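Hospitality Operations, Unit 4: Waste in Guest Rooms
Course handout, Lenthorpe campus
Tutor: Damian Lis

4.1 Why room waste is measured

Waste from guest rooms is collected in small amounts from many points. A hotel of 108 rooms may have two bins in each room, and the cost of emptying them lies mainly in staff time. Students should be able to separate the cost of labour from the cost of disposal when preparing a budget.

Drinks containers are recorded under their own heading. They take up a large volume for their weight and are usually accepted for recycling when empty.

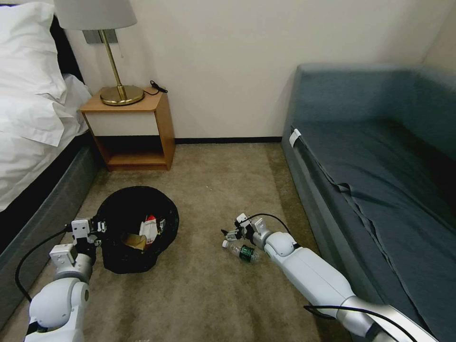

Figure 4.1. Plastic bottle on a guest room carpet, with wastebasket.

4.2 The Zaltusport exercise

The figures used in class come from a training hotel in Zaltusport. In October the hotel recorded 3,262 kg of waste, of which 41 per cent came from guest rooms. The remainder came from the kitchen, the bar and the laundry. Students are to calculate the weight of room waste and state the result to the nearest kilogram.

4.3 Mixed and soiled items

Food wrappers present a difficulty. Many combine plastic with other materials, and local rules differ on whether they may be recycled. Where the rule is unclear, the item is entered as general waste.

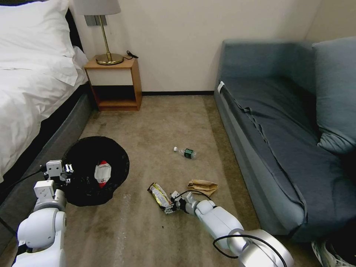

4.4 Assessed work

Each student will submit a waste plan for one floor of 15 rooms. The plan must include a collection timetable and a cost table. Work is to be handed in by 2024-06-03.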